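Renar bar fridge, eleven months in

Short version: good fridge, bad door shelf, ignore the sales talk. Longer version below, typed on my lunch break so bear with me.

Bought it for the spare room when the kitchen one got too full. Two adults, two teenagers, never any room for milk. $275 on runout at Drastberg, plus $20 for delivery, which they waived after turning up on the wrong morning. Fair enough. 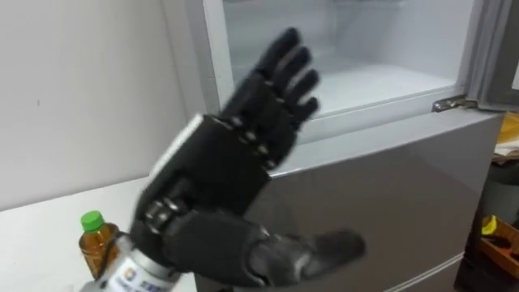
Jong-dae Hyun
October 5, 2024
Filed under: Kitchen, Cold stuff
2,104 views

Noise first, as that's what everyone asks. Quiet. Bit of a gurgle when it cycles off, then nothing. I've napped in the same room. The old Nanside used to shudder so hard the magnets walked down the door.

Cooling is fine. Dial goes one to five, we sit on three. Five froze a lettuce solid. In the heatwave I bumped it to four and the butter went like a brick but the milk lasted. Back corner is colder than the rest so dont put eggs there. Learned that with a full dozen.

Shelves: glass, two of them, slide out easy enough for a wipe. Top one only has two heights and neither suits a two litre bottle standing up next to a jar of pickles. Why. The crisper is shallow. Holds a bag of carrots and half a cabbage and thats your lot.

Now the door shelf. Rubbish. Thin clear plastic, clips in at each end, and the left clip went in week six. Rang Renar, on hold for ages, very polite bloke, new shelf came in the mail. That one cracked too, same spot. Gave up and now keep only sauces there. Anything heavier goes inside.
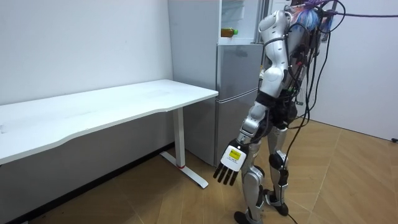 Mine lasted longer than that but yes, left clip, same as yours. Shim told me to stop ringing them and run a strip of clear tape along underneath before it goes, and it's held two litres of juice ever since. Also worth checking the door seal at the bottom corner, mine had a fold in it from the box and was leaking cold for months before I noticed. Hair dryer on low, pushed it flat, good as new.

Cheers for that, adding it up here so people see it. Checked my seal, it's fine, but I've done the tape.

Power: can't tell you exactly. The bill didn't jump. Freezer box is a joke, one tray of ice and a packet of peas if you bash them flat first. Needs defrosting every couple of months, towel on the floor, door open, go and do somthing else. No drip tray.

Colour has stayed clean. Handle is a recessed grip on the side, no problems there. Door can be swapped to open the other way, took me an hour and one lost washer.

Would I buy again? At the runout price, yep. At full price no, get something with a proper door shelf. Three and a half out of five. Would've been four with a decent clip.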